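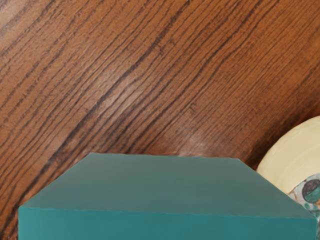
4. First coat on your tabletop

Okay, the sanding's behind you and now we get to the fun part! I've put Drusosard oil on more tables than I can remember, and this is how I do it at home.

1. Wipe off the dust with a barely damp cloth, then leave the top alone for 60 minutes. I go have lunch.

2. Stir the can. Don't shake it, you'll be chasing bubbles all afternoon.

3. Pour a small puddle in the middle and spread it along the grain with the white pad. Less than you think! My first table got half a can and stayed sticky until April.

4. Wait 15 minutes, then wipe off everything that still looks wet. Get down low and look across the top toward a window, any spots you missed will shine at you.

5. Let it dry overnight before you touch it again. Coat two goes on the same way.

Note: Keep the room above 55 degrees. My garage gets colder than that at night, so I bring smaller tops into the kitchen (sorry, family).

Note: If you bought the Sokier kit, the pads are in the bag with the gloves. The gray one is for between coats, see section 5.

CAUTION: Oily rags can heat up and catch fire on their own. Lay them flat outside to dry, or drop them in a metal bucket of water with a lid. Please don't ball them up in the trash, even for an hour.

CAUTION: Open a window and wear the gloves.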